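MEDIA RELEASE
28th March
For immediate use

Tolwood linen and tea towel drive reopens, bigger shed, longer hours

Tolwood's household cloth drive is back for another run, and this time it has a proper roof over it. Vodden Textile Reuse will open the old Cultilley packing shed to the public from this week, taking in tea towels, tablecloths, sheets, pillowcases, curtains and anything else flat and woven that's sitting at the back of a cupboard.

Doors open 9 am to 4 pm. Free to drop off. No booking needed for a carload or less. Trailers, please ring first, the driveway is narrow and there's no turning circle.

Last year's drive ran out of a borrowed hall for 31 days and filled it. Bags up to the window sills, a queue down the footpath on the final morning, and a good few people sent home with their bags still in the boot. Not ideal. The Cultilley shed has 3 loading bays and a dry floor, and the lease runs through to the end of August, so there's no need to rush in on day one.

What we take

Cotton, linen, cotton blends. Stained is fine. Faded is fine. Small holes are fine. A tea towel with a scorch mark the shape of an iron is fine, we get plenty. Checks, stripes, florals, souvenir towels, old calendar towels, the lot.

Please wash and dry everything before you bring it. Damp cloth goes mouldy in the bag and takes the neighbours with it.

What we can't take

Doonas, pillows, electric blankets, carpet, anything with foam in it. Clothing goes to the usual bins on the main street, not to us. Nothing with paint, oil or solvent on it, even if it's been through the wash. Oily rags can heat up on their own in a pile and we wont have them in the building.

Where it goes

Sorted three ways. Good pieces get pressed and bundled for households setting up from scratch, through the Song Street pantry. Middling pieces are cut to square and hemmed as cleaning cloths, sold in packs of 4 at the shed door, with the money going back into rent and power. The rest is baled for fibre and trucked out once there's a full load.

Last year's split leaned further towards the first pile than anyone at Vodden had planned for. A lot of what came in had barely been used. Wedding present tablecloths still in the fold, fitted sheets for beds long gone. The pantry had to find extra shelves.
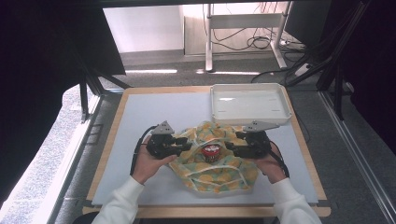 One Tolwood resident wrote to us after the last drive to say she had kept her mother's tablecloths in a trunk for years, too good to use and too plain to hand on, and that it was a relief to learn they'd gone onto somebody's kitchen table. She asked whether we could take lace as well. Yes, we can, as long as it's clean. Pin small pieces to a bit of card or put them in an envelope so they don't vanish into a sheet.

She also asked for somewhere to sit. Fair point. There'll be a bench by bay 2.

Mending mornings

New this year. Bring a torn sheet or a tablecloth with the hem down and learn to fix it. Darning, patching, turning a sheet sides to middle (your grandmother knew how, it doubles the life of a worn one). Machines, thread and scraps supplied. Bring your own scissors if you're fussy about scissors.

Mornings run twice a month at the shed until the lease is up. Places are limited by the number of power points. Cost is a gold coin. Kids welcome with an adult, there's a hand sewing table well away from the irons.

First morning covers tea towels only. Frayed edges, worn corners, hanging loops. Easy place to start and you go home with something finished.

Schools and clubs

Last year 158 bags came in through schools and sports clubs alone, and we'd like to beat that. Any group in the Tolwood and Cultilley area can have a set of collection bags dropped off, with labels. We pick up full bags from the front office or the clubrooms. Please don't leave them out overnight, possums.

Groups that fill their set get first pick of the cleaning cloth packs at no charge. Handy for canteens and change rooms.

A note on parking

Use the gravel side, not the grass. The grass belongs to the property next door and it's soft after rain. Bikes can come right up to the bays. The Cultilley bus stops at the corner, a short flat walk from the door, though the footpath runs out for the last bit so take care with prams.

Help wanted

Folding, sorting, hemming, driving. An hour here and there is plenty. Under 16s need a parent on site. Training on the cutting table is given on your first shift and you'll need closed shoes. The kettle's on all day, biscuits when someone remembers to bring them.

We're also after: a second ironing board in working order, clean flour sacks, white and cream thread, clear tubs with lids that acutally fit.

About Vodden Textile Reuse

Vodden Textile Reuse is a not-for-profit based in Tolwood. It collects, sorts and repairs household cloth and keeps it out of the tip where it can.

Media enquiries and photo requests to the Vodden office, weekdays before 4 pm. Visits to the shed by arrangement, mornings best for light.

ENDS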